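Speaker notes – "Dumplings for people who own one pot"
Friday session, 30 minutes including questions

Opening. Thank Dayana Cuervo for the introduction. Don't correct her if she calls me a chef again; it helps ticket sales at Prorncombe. Ask who owns a steamer. Ask who has used it since buying it. Wait for the hands to go down.

My own history: bought first basket in June, stored fruit in it for 14 months. The fruit was fine. The basket was bored.

Slide 2. Why bamboo. The lid soaks up steam that would otherwise drip on your dinner. Metal lids drip. I have eaten the results and called them soup.

Slide 3. Lining. Cabbage leaves, parchment with holes, or cloth. I'm a cloth person. Rinse it, wring it, lay it in loosely. Creases are allowed – this is a dumpling, nobody is making the bed. Wash without scented detergent unless you like pork and lavender. 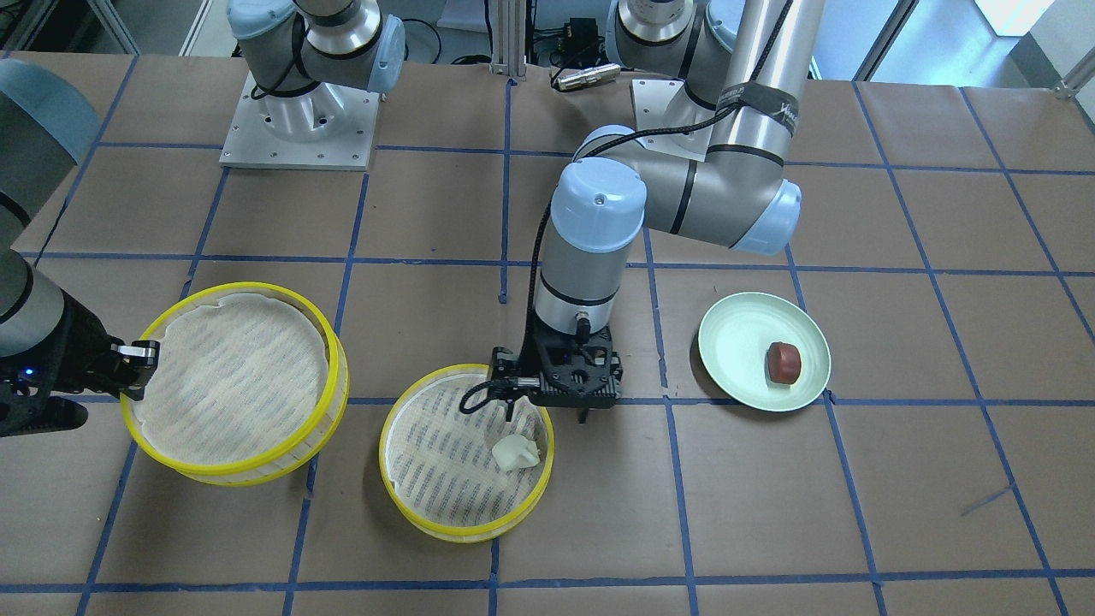 Slide 4: Two baskets, two sizes, striped cloth in both. One dumpling so far.

Leave the slide up while I do spacing. Everyone overfills. Dumplings swell, touch, and bond for life, and you end up serving a single large one with several opinions inside. Leave a finger's width. Have the plate within reach before you start, because the moment you lift the lid you will have steam on your glasses and no plan.

Sizes: the small basket is for dinner, the large one is for guests or ambition. Match the basket to the pot. Karthikeyan Gowda balanced his on a saucepan in Trarnmont and will tell the story if asked. Do not ask.

Slide 5. Care. Hot water, brush, no dishwasher. Dry it standing on its side, all the way through, before it goes in the cupboard.

Questions. If someone wants to know about freezing: yes, raw, on a tray first. If the microwave comes up, look at the clock.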